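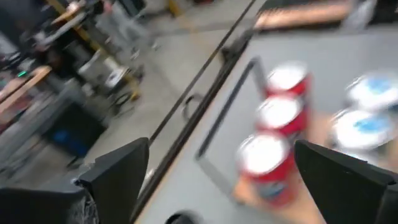
Notebook, shared shop, March, evening

Picking up from where I stopped. The wrist is back on after I swapped the two bolts that kept backing out, and this time I used the blue threadlocker Teguh left in the drawer (thank you Teguh, I owe you a bottle). Gave it a shake by hand and no clunk. I'm going to call that fixed until it proves me wrong.

Tonight was all about the wrist camera and the cans. I want the arm to go down to the tray, pick the nearest red one, and leave the others standing. Sounds like nothing! But the cans are close enough together that the outside of a finger can bump a neighbor on the way in, and then you get dominoes. The wedge fingers help on the way down, and then they're a bit fat at the base, so I only get away with it if the approach is nearly straight.

The other headache is blur. Any time the arm moves at a decent clip the wrist view turns to soup, fingers included, and the can lids smear into ovals. The finder I wrote looks for bright round tops, so it does fine standing still and then loses the plot as soon as we're moving. First thing I did was lock the exposure, which I should have done weeks ago. It was on auto and picking a long one because the shop lights are so dim over on that side. Short exposure gives me a dark, grainy picture, but the lids are still white enough to find.

Second thing was to stop being greedy and only look when the arm is at rest. So now it goes: move to the hover pose, wait, grab a picture, find lids, pick one, go down. The wait started at 11 tenths of a second and I've got it down to 5. Below that the arm is still wobbling and I get ghost edges. Stiffer mount would help, and Dagim says he has some aluminum angle at home he'll bring in.

Hit rate with the wait in place: 86 percent, counting a bump to a neighbor as a miss even when the grab itself was good. Dagim thinks that's too strict. I don't, I want to run this next to things I care about someday.

White cans are the harder ones. White lid with blue on it, white sides, and then the light gray tabletop right there behind, so the edge of the lid just melts away. The red ones have that nice ring of red around the white and the finder locks on right off. I tried going after the blue patch instead and that sort of works, except the patch isn't in the middle of the lid every time and the arm goes down off center. Rodrigo suggested a darker mat for that half of the table. Cheap, easy, kind of cheating – I'm going to try it anyway.

Also had one good scare. I typed the hover height in the wrong units and the arm headed for the tray like it had a grudge. E-stop worked, tray is fine, my heart rate not so much. I've put a floor on the height in the config file so it will refuse anything lower than the lid tops minus a finger length. Lizelle K., if you're using my config for your own runs, pull the new one before you do anything else, please.

Wrist cable: I gave it more slack near the elbow. It was pulling tight at full twist and I think that's where the dropped pictures came from. None dropped since, but I only did a handful of full twists.

Still to do
– dark mat, then rerun the white cans at the same wait
– Dagim's aluminum, new camera mount, see if I can shorten the wait again
– round over the outside corners of the fingers at the base (Lizelle M. has the fine files)
– write the hover pose down somewhere that isn't the back of my hand
– ask Rodrigo if I can have this end of the table through the end of March

Left the arm parked and powered off at the wall. Please don't move the tray, I taped its corners and the numbers in the config depend on it.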